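제목: Re: [로봇동아리] 작업대 정리와 다음 대회 준비 건

Didville 조 답장입니다. 회의 때 나온 내용까지 합쳐서 적습니다. 급한 것은 맨 아래 마커 출력 건이니 그것부터 보셔도 됩니다. 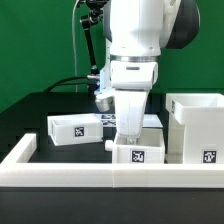
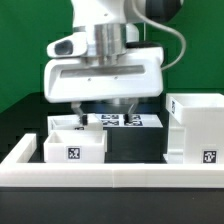
Drirham 대회 규정이 바뀌면서 우리 조 과제도 다시 짰습니다. 작년에는 물건 위치를 좌표로 미리 넣어 두고 돌렸는데, 올해는 심판이 시작 직전에 상자 배치를 바꿉니다. 그래서 위치 값을 코드에 직접 적는 방식은 전부 걷어냈고, 카메라로 마커를 읽어 상자 자세를 구한 다음 팔을 보내는 순서로 바꿨습니다. 흰 상자마다 앞면에 붙은 사각 마커가 그 기준입니다. 오른쪽의 키 큰 상자는 마커가 앞면 아래쪽에 있고 물건이 들어가는 칸은 위에 있어서, 마커에서 윗칸까지의 높이 차이를 따로 넣어야 합니다. 이 값을 빼먹으면 그리퍼가 윗칸 테두리 높이로 그대로 들어가니 코드를 받아 가시는 분은 설정 파일에서 꼭 확인해 주세요.

앞쪽 흰색 ㄴ자 턱은 그대로 두겠습니다. 긴 쪽은 두 토막을 이어 놓은 것이라 한쪽만 밀려도 기준선이 틀어집니다. 작업대를 닦을 때 턱에 손을 짚지 말아 주세요.

> 보낸 곳: Paiva 조
> 지난 연습 때 우리 조가 20번 돌려서 16번 성공했습니다. 실패는
> 모두 얕은 상자 쪽에서 났습니다. 상자가 비스듬히 놓이면 마커는
> 읽히는데 집는 각도가 어긋납니다. 그쪽 조도 같은 현상이 있는지
> 궁금합니다.
> 그리고 작업대 예약이 자꾸 겹치는데 한 조당 시간을 정하면 어떨까요?
> 마커 인쇄 파일도 어느 것이 최신인지 알려 주세요.

순서대로 답합니다.

얕은 상자 문제는 우리도 있습니다. 저희 쪽에서는 회전값을 읽은 뒤 그리퍼에 적용할 때 부호가 반대로 들어간 부분이 있었습니다. 상자가 똑바로 놓였을 때는 차이가 없어서 늦게 찾았습니다. 고친 코드는 공용 저장소의 Sirnia 폴더에 올려 두었습니다. Paiva 조 코드도 같은 함수를 가져다 쓴 것으로 알고 있으니 먼저 그 부분을 비교해 보시고, 그래도 각도가 어긋나면 실패했을 때의 로그를 보내 주세요. 성공 여부만 적힌 표로는 원인을 찾기 어렵습니다.

예약은 한 조당 60분으로 하는 데 찬성합니다. 준비와 정리 시간을 포함한 것으로 하고, 다음 조가 없으면 이어서 써도 되는 것으로 했으면 합니다. 예약표는 지금 쓰는 것을 그대로 쓰고 조 이름만 적읍시다. 오후 6시 이후에는 팔 전원을 켜기 전에 실습실 안에 두 명 이상 있어야 합니다. 이건 학과 규칙이라 조정이 안 됩니다.

속도는 연습 중에 최대 200mm/s까지만 올려 주세요. 대회 당일 설정은 11월에 예행연습을 해 보고 다시 정하겠습니다. 그리퍼가 상자 안으로 들어가는 구간은 이보다 더 느리게 잡혀 있는데, 시간을 줄이려고 이 구간을 건드리지는 마세요. 줄일 곳은 상자와 상자 사이를 옮겨 가는 구간입니다.

마커 파일은 이름 끝에 v3이 붙은 것이 최신입니다. 인쇄할 때 '용지에 맞춤'을 끄고 실제 크기로 뽑아야 합니다. 지난번에 이 설정을 켜고 뽑은 것이 서랍에 섞여 있으니 크기를 재 보고 안 맞는 것은 버려 주세요. 번호는 조끼리 겹쳐도 되지만 한 작업대 안에서는 겹치면 안 됩니다. 새로 뽑을 조는 필요한 번호를 이 메일에 답장으로 적어 주세요. 모아서 한 번에 인쇄하겠습니다.

Didville 조 드림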